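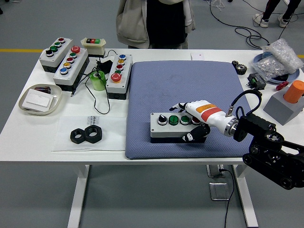 Four-position control station on the padded mat, with other push-button stations at left.

Equipment Review: Brikura Four-Position Control Station

The Steven Technical Institute reviews small control equipment each year before the teaching benches are restocked in June. The present review concerns the Brikura four-position station, a surface-mounted box carrying one black rotary selector, two green push buttons and one red push button in a single row. It was assessed for use in the first-year course on motor control, in which students wire a start-stop circuit, add a second start position, and then add a selector for manual and automatic operation.

The Institute paid 100 dollars for the station. It was purchased through the ordinary catalog, and the supplier was not told that a review was planned.

Enclosure

The enclosure is a light plastic cover over a dark base. Our sample measured 158 millimeters on its longest side and weighed 467 grams with its contact blocks fitted. The cover is held by four captive screws, a welcome change from the older stations in the workshop, whose screws are lost every term. The seal sat properly in its groove after repeated opening.

Cable entry is less satisfactory. The knockouts at the end of the base are thick, and two of the reviewers needed a screwdriver and a mallet to clear the first one. A student working alone could easily crack the wall. The Institute will open the knockouts before the stations are issued.

Buttons and selector

Button travel is short and even. The green buttons return cleanly when pressed off center. Silver-colored bezels surround the controls and give the fingertip a clear edge to find, so that a student looking at a meter can locate the stop button without looking down.

The selector is the best part of the station. Its positions are distinct and it does not rest between them. The reviewers would have preferred a white line on the knob that reached all the way to the edge; on our sample it stopped short, and from the side the setting was hard to confirm.

The buttons were cycled over several sessions, to a total of 2,764 operations on the red button. One contact block was then found to have worked slightly loose on its clip. It was pressed back into place and gave no further trouble, but the clip should be checked at the start of each term.

Stability on the bench

Used without fixing screws, the station slides on a bare tabletop when the selector is turned. A padded mat cures this almost completely and also protects the table. The mats do pick up marks, and they should not be placed under anything that is being drilled.

Comparison with the Ackroyd five-position station

The Ackroyd station, already in use at the Institute, has a mushroom-head stop together with red, green, yellow and blue buttons. It is the better choice for lessons on emergency stops and on sequence control. It is also longer, and beginners tend to wire the blue and yellow positions in reverse. For the first four weeks of the course, the shorter Brikura station is easier to teach from. A selector can be seen to change state and stay there — a point that many students find hard to grasp from momentary buttons alone.

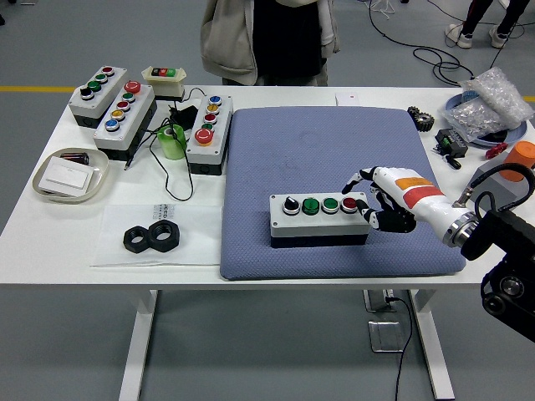

Joon-young Yeo, who received the draft of this review, disagreed in part. A beginner, Yeo wrote, should meet the mushroom-head stop in the first lesson and should never become used to a plain red button as the only way to halt a machine. Yeo asked that no bench be issued the four-position station by itself.

The reviewers accept this point. The recommendation has been changed so that each bench receives one station of each type, with the separate stop wired in from the second exercise onward. Bo-ram Han has revised the wiring sheets to match.

Rating and recommendation

Construction: good. Ease of wiring: fair. Suitability for first-year teaching: very good. Value: good.

The Brikura four-position station is approved for purchase, subject to the preparation of the knockouts described earlier. Spare contact blocks should be ordered with it. Instructors who wish to inspect the sample may sign it out from the equipment office before noon.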